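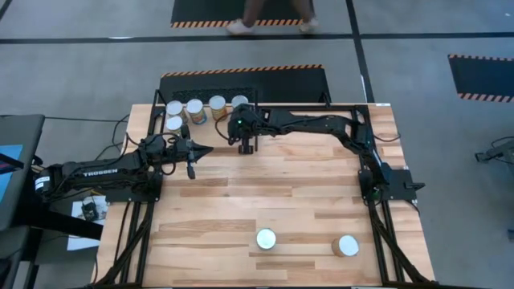
Butcher-block top, narrow staves in three shades

I've been oiling our kitchen worktop all through June and I'm a bit obsessed now, sorry! It's beech, it came from Holub, and for four years I did nothing to it except wipe it and put hot mugs on it (I know, I know).

My friend Kyung-hwa told me to sand it right back first, so I did, and there was dust in the butter for days. Then came the oil. Thin coats, old T-shirt, wipe off the extra, leave it overnight - and don't let anyone make toast before breakfast. I'm on coat five and the ring by the kettle has gone, hooray.

The black mark by the sink is still there. I might try lemon juice on it next, unless one of you has a better idea?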